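3 min read

Ticket 576 - Widedmont cell, glove sleeve / hand check before power on
Opened by: Hadiza Oyelaran
Status: open, waiting on Pichon

6th October. Picked up from night shift. Hand faulted twice on close, finger current over limit. Cleared, came back. Rule says two faults = stop and log, so stopped and logged.

First look: fabric sleeve. Cuff rides down toward the finger joints if it's not clipped. Checklist step 4 says joints clear of fabric before enable. Box was ticked, no initials. Ticks without initials don't count, it's been in the Grirnstead rules since last November.

Arm locked out, tag on, key in my pocket. Pulled cuff back by hand, re-clipped. Did NOT jog it with the fence open, please stop doing that even at slow speed.
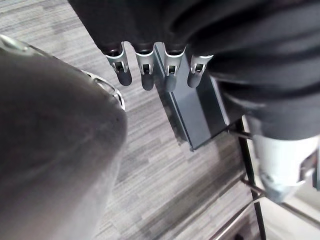 Re-enabled from outside. Ran open/close at 70 percent, no fault. Full speed, faulted again. So sleeve maybe part of it, not all of it. Soduvlow log attached, look at the current spike right at end of close.

Olumide Nwankwo replied:
Seen this one before. Did anybody change the force limit? Should be the value on the signed sheet, not whatever is in the controler. If they dont match, sheet wins and you write up who changed it.

Hadiza:
Didn't match. Set back to sheet value. No name in the change log. Holding at reduced speed till Pichon confirms the limit for this hand.

Olumide:
OK. Leave tag on between runs. Two people for the full speed test, one at the stop button the whole time. New sleeve = new check, even if it's the same part number.

4 comments | 0 shares

Related tickets
Soduvlow export missing timestamps
Lockout tags, where to get more
Widedmont fence switch sticking
Who signs the force limit sheet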